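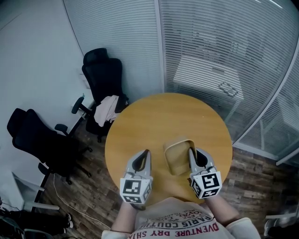
*Item 2 - round table, small tan box, black office chairs to the left.*

**Onuoha room, furniture review, November**

1. Minutes of the last meeting accepted.
2. Round table stays in the room. Box format still open - paper or cardboard to be decided.
3. Floor cable to be rerouted along the wall. Quote from Hurkisora is 2090, including two extra outlets.
4. Chairs to be kept clear of clothing and bags.

Next review at 5 p.m., same room.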